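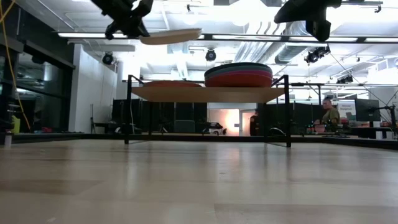 Betreff: Re: Greifer-Kit von Tivineo, Erfahrungen mit Geschirr?

Hallo zusammen,

vielen Dank für die Anfrage auf der Liste. Ich antworte unter den einzelnen Punkten. Bitte entschuldigen Sie mein Deutsch, ich schreibe es noch nicht so lange.

Am Nachmittag schrieb Ivanov Gastrotechnik:
> Wir überlegen, für unsere Spülküche das Zweiarm-Kit von Tivineo zu
> leihen. Es soll Teller in ein Regal stapeln. Im Prospekt klingt alles
> sehr leicht. Hat jemand das Kit schon länger im Betrieb? Uns
> interessieren vor allem flache Teller und der Aufwand beim Einrichten.

Wir haben das Kit seit Februar zur Probe, mit der Software Amis in der Version 2. Zu den flachen Tellern: Der Greifer fasst am Rand, und der Teller hängt dann schräg. Beim Ablegen auf einen Stapel muss man ihn deshalb zuerst wieder gerade drehen. Die mitgelieferte Bewegung macht das zu spät, wir haben sie durch eine eigene ersetzt. In unserem Protokoll stehen 219 Ablagen auf dem Regalbrett, davon waren 203 ohne Korrektur von Hand in Ordnung. Für eine Probe finde ich das gut, für eine Spülküche wäre es mir noch zu wenig.

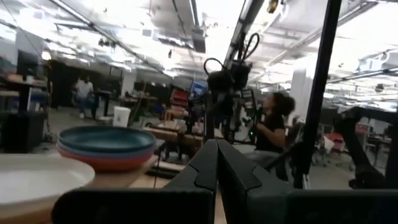
Braucht man die Kamera am Handgelenk unbedingt, oder reicht die feste Kamera?
Für einzelne Teller reicht die feste Kamera. Sobald gestapelt wird, würde ich die zweite mitbestellen, weil man die Kante des obersten Tellers von der Seite nicht genau genug bekommt.

Noch zum Einrichten. Das Handbuch verspricht einen Vormittag, wir haben fast 12 Stunden gebraucht. Die meiste Zeit ging in die Kalibrierung der beiden Arme zueinander. Unsere Reihenfolge war am Ende so:

1. Tisch und Regal an die endgültige Stelle bringen und danach nicht mehr verschieben.

2. Beide Arme einzeln kalibrieren, erst dann gemeinsam. Dabei auch das Licht so einschalten, wie es später im Betrieb ist. Eine glänzende Tischplatte spiegelt stark, und Amis meldet dann manchmal eine Kante, wo keine ist. 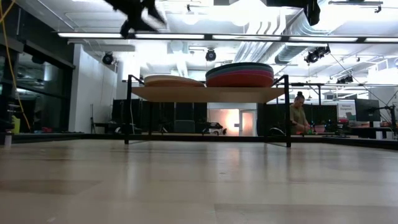
3. Mit einem niedrigen Stapel anfangen und die Höhe in Amis jedes Mal neu einmessen lassen.

Das Konkurrenzprodukt von Skodus haben wir nicht getestet, dazu kann ich also nichts sagen. Über die Leihbedingungen schreibe ich gern direkt, sie gehören nicht auf die Liste.

Mit freundlichen Grüßen
aus der Versuchswerkstatt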